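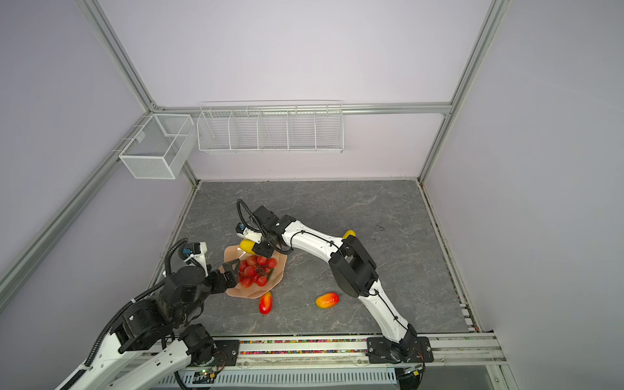

Storing summer fruit: what goes together and what does not

July - Produce Desk, Inum Housewares Newsletter
Last updated: Tuesday, 9:40 a.m.

Stone fruit, tomatoes and mangoes all reach the counter in the same few weeks, and most kitchens put them in one bowl. The bowl is the problem. Mangoes and tomatoes both release ethylene as they ripen, and fruit packed in a deep bowl ripens unevenly, with the bottom layer going first.

Cherry tomatoes keep best in a single layer on a flat plate or shallow tray. Leave them on the stem where possible. The stem scar is the main point of moisture loss and the usual entry point for mold. Hold them at room temperature, out of direct sun, until fully colored. Once ripe they can go in the refrigerator for a few days, though the flavor drops.

Mangoes should sit apart from the tomatoes, on the counter and not on the plate. Skin color is a poor guide to ripeness in red-and-yellow types. Press lightly near the stem end - a slight give means the fruit is ready. A firm mango should not be refrigerated, as cold stops ripening and can leave gray patches in the flesh.

Wire-mesh baskets mounted on a wall or rail free up counter space and let air reach the fruit from below. Divided baskets are preferable. One type per compartment makes it easier to find a soft piece before it marks the others. Line the mesh with a thin cloth for anything with delicate skin.

We weighed the contents of a typical week's bowl in the Vumero test kitchen and got 640 g of small fruit, which filled 2 dinner plates in a single layer. Readers with less room can use one plate and refill it from the basket.

Wash fruit just before eating. Water left in the folds of a wavy-rimmed plate is enough to spoil the pieces touching it, so dry the plate before loading.

The Zander rail basket load table has been corrected in the online edition. Hook spacing is 100 mm for all sizes.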